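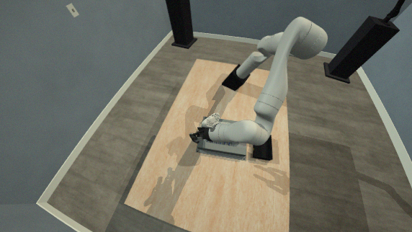 Ticket 762 – arm stops short over tray, sim only
Project: Paterson (table clearing / sorting)
Opened by: Shabani Laizer
Assigned: Roald Wikström
Priority: medium, will go high if Lustov asks again
Status: see bottom

Summary
Task is "pick up the thing by the tray, put it in the tray." Arm comes over the tray, wrist goes flat, then holds there until timeout. No error thrown. Planner reports success on the approach and then nothing. Happens on most runs of the household set, never on the shop set.

Steps to reproduce
Load the tabletop room, single arm, black gripper.
Seed 227.
Run the clear-table job with default speeds.
Wait. Gripper ends up out past the left side of the tray, wrist nearly level. Stays there.

Expected
Gripper closes on the object, lifts, drops it in tray, goes home.

What we get
A very nice hover.

Environment
Hirier planner, current branch plus my grip patch. Same build for both task sets. Physics at default step. Tried on my machine and on the shared box, same result.

Log

09:10 Shabani
Ran it 5 times on seed 227, same stop every time. At least it's repeatable. Attaching joint traces to the run folder. Nothing odd in them, joints just quit moving.

09:25 Roald
Collision check? Wrist is low and there's a block right next to the tray. Bet it thinks it's going to clip the rim or the block.

09:40 Shabani
Checked that first. Turned off collision for the block on the right, no change. Turned off the tray rims, no change. Turned off everything, arm went straight through the table and STILL didn't close. So not collision, or not only.

09:50 Roald
Ok put those back on please. Last time someone left them off we had a week of great numbers.

09:55 Shabani
Back on.

10:30 Roald
Grasp target then. What's the object pose say vs where the gripper goes?

10:50 Shabani
Pose is fine. Grasp list is empty. Planner asks for a grasp on the object, gets zero candidates, and waits for one. There's no timeout on that wait except the big job one. Thats the hang.

Shop parts all have flat sides so the sampler always finds something. The household stuff is lumpy and most candidates get thrown out by the width filter before scoring. Filter measures the bounding box, not the part between the fingers. Long lumpy thing sitting at an angle = big box = "too wide," every time.

11:05 Roald
So it can pick up a bracket all day and not a thing off a kitchen table. Good summary of the whole field.

Two bugs really:
– width filter uses the box
– empty grasp list should fail loud, not wait

Split or keep together?

11:10 Shabani
Keep together, they'll be tested together.

11:45 Shabani
Patch for the first one. Width now measured along the closing direction only, at the contact height. Sampler returns candidates on seed 227. Not many but enough.

12:20 Shabani
Picks now. Drops it on the tray rim though. Release height is set for the shop bin, and this tray is a different height. Moved release point to read from the tray model.

13:15 Roald
Reviewed. Patch ok. Rename the variable, "w2" is not a name. Also please add the empty-list error before merging, I don't want to do this twice.

13:40 Shabani
Renamed. Error added: planner now reports "no grasp found" and the arm goes home. Retry once with wider sampling, then give up and flag the object.

14:00 Roald
Start the full household set. Leave the shop set for after, it takes the box for itself.

16:35 Shabani
Household set done, 1,310 runs. No hangs. Failures are real failures now – slips, bad angle, one kind where it pushes the object away on the way down. Those are logged by type in the run folder. Slips are the biggest pile. Have not touched friction values and don't want to in this ticket.

16:50 Roald
Good. Push-away is probably approach direction, comes in too flat. Open a new one for it.

Note for Stemiscombe (they read these)
You asked in March if the arm is ready to clear tables at the site. Short answer no. What this fix means: it no longer freezes when it can't work out how to hold something. It tells you and moves on. It does not mean it can hold everything. Sorting shop parts into bins, yes, we'd stand behind that today. Clearing up after people, mixed objects, any angle, stuff leaning on other stuff – not yet. And all of the above is in simulation. Real objects squash and roll and the sim is kinder than a real table. Please don't schedule anything off this ticket.

17:05 Roald
Added to the above so it doesn't get lost: Lustov want a date. We don't have one. First we need the slips down, then a bench test on the real arm with the same tray, then we can talk about it. If sombody asks, send them here.

Workaround for anyone on the old build
Set the max grasp width to the full gripper opening and the job timeout to something short. You'll get misses but the job won't sit there all night. Don't disable collision.

Left to do
Shop set regression – running overnight, Shabani to check at 08:00
Release height for the deep tray – same fix, needs the model updated
New ticket for push-away – Shabani
New ticket for slips – Roald
Write up the width filter change in the Hirier notes, old text still says bounding box

Status: fixed on branch, merge on hold until the shop set comes back clean

08:05 Shabani
Shop set clean. Merging.

08:20 Roald
Merged, confirmed on shared box. Leaving open till the notes are updated.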